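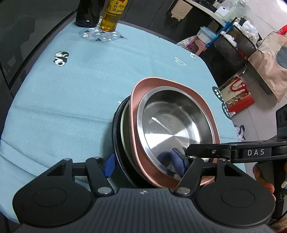

Notebook, November, kitchen table

Second session with the hand-held gripper kit, on loan through Olholm while we decide whether to order. Task is the nested dish stack: pick up by the rims, hold, set down. The Juvamel cleanup service would get the recordings afterward if we take the full package.

Plan for the session: 26 picks, each logged as its own clip. Tablecloth and bottles stay put throughout.

1. Grip. One finger pad inside the steel bowl, the other on the outside of the stack. Pads are textured, and I want to know if the spares have the same surface. The quote doesn't say. 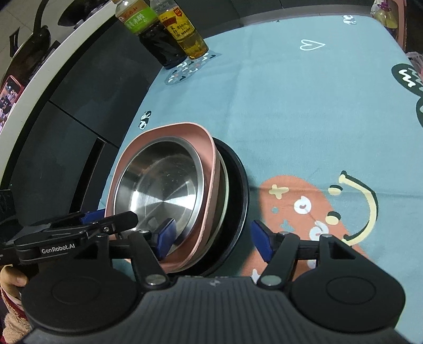

2. Tilt. Angle of the stack depends a lot on the wrist. Write down the approach side for each clip – I forgot on the first few.

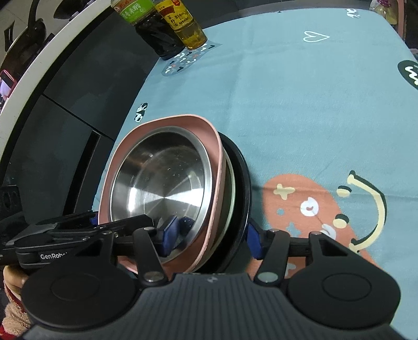 3. Price. Base kit is 293, and the second quote (Jurkberg) came in at 400 with the storage case. Both leave out the replacement pads. Ask for that line separately.

4. Stack order. Steel always inside pink. The pale dish goes below, and its rim is easy to miss when setting up a clip, so check it by hand before starting. 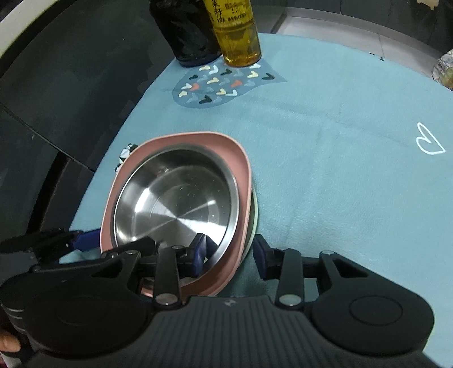 Clips with a different stack go in their own folder, otherwise the Thakur labeling sheet won't match. Limit on the sheet is 15 rows per page, so split the session in two.

Still open: loan end date, pad price, left-hand use.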